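Duldale tea room puts its visitors' table back in order, one bottle at a time

The front room at the Duldale tea library has a working desk again! After most of September under piles of brochures, mail and half-finished packages, the big reddish-brown desk by the white wall has been cleared, polished and set up for guests, and regulars have been stopping in all week to admire it.

The library, which lends out teaware and runs tasting afternoons in the old Plutdale building, has always used the desk as its welcome spot. People sign in there, drop off borrowed cups, pick up the monthly tasting sheet and, more often than not, stay for a chat. Over the summer it turned into the place where everything landed. By the end of August there was hardly room for the sign-in book, and anyone who wanted to pour a drink had to do it standing up.

The cleanup took 2 evenings. The first went to sorting paper, and there was a lot of it: 158 tasting sheets going back to the spring, plus flyers for events long past. One copy of each sheet has gone into a binder, now kept on the shelf by the door, and the rest were recycled. If you have been missing the notes from the roasted tea session, they're in there, toward the back (the page has a stain on it, but you can read it fine).

The second evening was for the desk. Wood this glossy shows every ring and fingerprint, and the finish had gone cloudy along the curved edge where people lean. A soft cloth, a little mild soap and a lot of patience brought it back. The overhead light bounces off it again – a lovely thing to walk in on when you come up the stairs on a gray afternoon.

Then came the fun part, deciding what gets to live there. The group has settled on very little. There's a round plate in a loud magenta-purple, picked so that cups have somewhere to sit other than bare wood. There are paper cups for anyone who would like a taste, and bottled tea for those who'd like to drink something cold on the way home. The framed group photograph, with all those rows of people, leans at the back against the wall, and visitors already seem to be spending more time with it now that there's space to get close.

Gift bags are staying too. The white paper ones with twisted handles have been popular for sending samples home, and Naketti, the stationery shop downstairs, has given the library another 100 of them for the fall. Bags can be packed at the desk on tasting afternoons. Just ask, and say whether you like your tea light or dark so the right packets go in.

The next afternoon on the calendar is all about bottled teas, a subject that gets people surprisingly worked up. The plan is to pour 5 unsweetened ones side by side, all at room temperature, and compare them with the same kinds of tea brewed fresh in the pot. Last year's version ended in a long and very cheerful argument over whether a bottled green tea can ever smell like anything. Bring a bottle of your own if you have a favorite, with the label still on, and it may get added to the table. Doors open at 2 and the pouring starts once the kettles are ready.

Members of the Gudeta reading circle, who share the room, are invited as well, and the two groups will split the washing up afterward. The circle's books have moved to the low cabinet under the window, so please don't leave returns on the desk, even for a minute. That's how the last pile started.

Borrowed teaware can be returned any afternoon the lights are on. There are still several lidded cups out from the spring, including the pair with the blue rims, and they would be very welcome back before the tasting. Anyone who would like to help keep the desk in shape can put a name on the list inside the front door. It's a short job – wipe it down, stack the cups, check that the plate is clean – and there is always tea at the end of it.
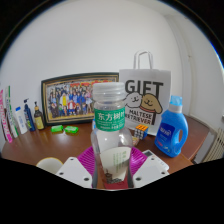
New tasting sheets will be out at the start of next month, and the spring and summer ones can be read in the binder whenever the room is open.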